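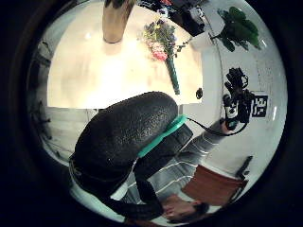

Stamholm Workshop, Unit 2
Monthly bench and electrical inspection, September
Inspector: Hanna Bielecka
Countersigned: Tirta Hidayat

1. Fixed outlets at benches
OK. Faceplates tight, no scorching. Outlet at bench 9 replaced after last month's report.

2. Residual current device, main panel
OK. Trips on test button. Rated 40 A. Label is faded; reprint.

3. Extension cords
Action. One cord by the Gila drill press has a split jacket near the plug. Tagged and removed from use. Do not tape it.

4. Aisle clearance
Action. Clear width at the rear aisle measured 340 mm short of the marked line. Pallets to go back to the Mersha rack before the morning shift.

5. Fire extinguishers
OK. Gauges in the green, pins and seals in place. Bracket at the side door is loose, one screw missing.

6. Eyewash station
OK. Flushed for 2 minutes, water clear. Initials entered on the card.

7. Dust extraction
Monitor. Ceso unit runs, but suction at the far hood is weak. Filter is due. If there is no change after the new filter, check the duct joint above the band saw.

8. Emergency lighting
OK. Held for the full test period.

9. Solvent cabinet
Action. Door does not self-close. Hinge adjusted, still sticks in the last few inches. Part ordered.

Open items carried forward: 3, 4, 7, 9. Item 4 to be rechecked at 7:30 a.m. by T. Hidayat. Bracket screw under item 5 can be fitted from stock, no work order needed.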